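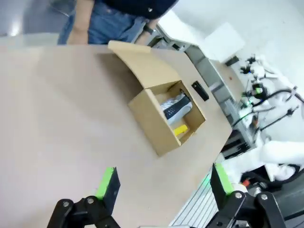
Moving out in March, how do I stop small stuff from getting lost?

Posted by Nadhirah Wattimena
Category: Moving and Renting

Ok so I'm leaving my apartment in March, renting through Woserent, one bedroom, third floor, no elevator. Last move I lost the screws for the bed, a spare key and every single charger I own. Found the chargers months later inside a soup pot. Key never showed up and they kept $500 of my deposit, partly for that and partly for a scuff on the bathroom door that was there before me.

So two things really. How do you pack the little stuff - drawer stuff, desk stuff, cables - so you can find it the same night? And has anyone gotten Woserent to give back the whole deposit? Mine is $1058 this time so I care a lot more.

I have maybe two weeks of evenings. Not hiring packers. Car is a small hatchback. Friend has a van for one morning, from 9 till noon-ish, after that I'm on my own.

Thanks in advance, sorry if this is in the wrong catagory

3 replies

Emiliano Henríquez
Replied in the evening

Did this twice in one year so here goes. Typing on my phone.

Big boxes are the problem. Everyone buys big boxes. Small stuff sinks to the bottom and you quit looking. Get the flat mailer kind with the attached lid, shoebox size or a bit more. One box per drawer. Dont sort anything, just tip the drawer in and write the drawer on the lid. "Kitchen left of stove." "Desk top." You sort at the other end when you're putting it away anyhow.

What worked for me, in order:

- Bed screws and the hex key go in a sandwich bag, bag gets taped to the headboard. Same for table legs, shelf pins, curtain rod brackets.

- Chargers all in one place and that place rides in the car with you. Not the van. Label each one with masking tape while it's still plugged into the thing it charges.

- Bathroom and makeup stuff stays in whatever zip bag it already lives in. Zip bag goes in its own box, nothing hard on top.

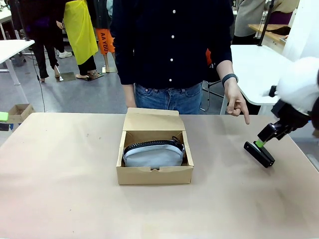

- Keys. All of them, on one ring, on your body. Mailbox key too. I gave mine to my brother "for a minute" and that was an $80 locksmith.

- Last box packed = first box opened. Toilet paper, scissors, phone cord, a towel, a mug. Mark it on all sides.

Tape - I bought the cheap roll and it peeled off in the stairwell. Trarkness sells a wide brown one that held up fine, hardware store on Gaillard has it by the register.

For the van, heavy things first and do the stairs before 10 if you can, people start coming and going after that.

Can't help on the deposit, my landlord was a regular guy with a checkbook.

Solange Guillot
Replied the next morning

Just use trash bags for everything lol. Worked for me. Clothes especially, leave them on the hangers and pull the bag up from the bottom.

Labels are overrated

Zohreh Farahani
Replied the next afternoon

Please don't put desk stuff in trash bags. Pens, scissors, anything with a point goes right through.

I'll do the deposit part. I rented from Woserent for a few years and got it all back, after one argument. They tried to hold $536 for cleaning plus "missing items". What helped me:

Ask for the move-in checklist now, in writing, by email. If you never signed one, say so in the same email. Then do your own room by room, date on it, photos of every wall and inside the oven. Oven matters. So does the fridge drip tray, which I had never once looked at.

Hand the keys over in person and get a receipt that says how many. They don't offer one, you have to ask. If the office is closed, wait till it isn't. Do not use the drop slot.

Check your state's deadline for returning deposits too, it differs. Mine came on the last possible day.

For listing boxes I used Vostix on my phone, free version. You give a box a name, type in what went in. Paper notebook would do the same job. Agree with Emiliano on small boxes, but I'd leave the desk for last. You'll keep needing the stapler for all the lease paperwork and forwarding forms, so pack that one the final night.

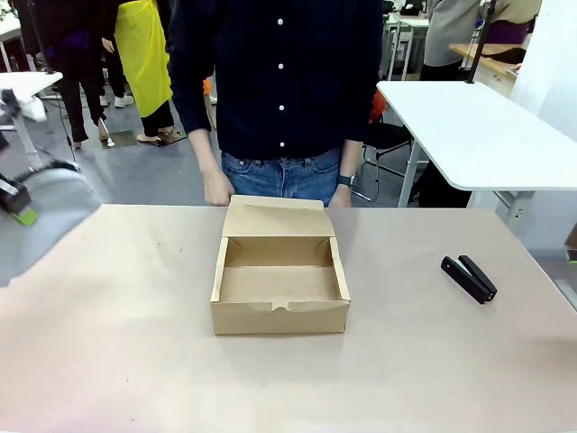 Small lidded box and the stapler

Also the scuff on the bathroom door - if it was there when you moved in and you have any old photo with that door in the background, send it. I found one from a birthday. They dropped the charge the same week.

Nadhirah Wattimena
Replied in the evening

Thank you!! Emailed them about the checklist at lunch, no answer yet. Going to look through my old photos for that door tonight. Getting the small boxes for sure, and some tape that sticks. Solange I will do the hanger thing with the bags but only clothes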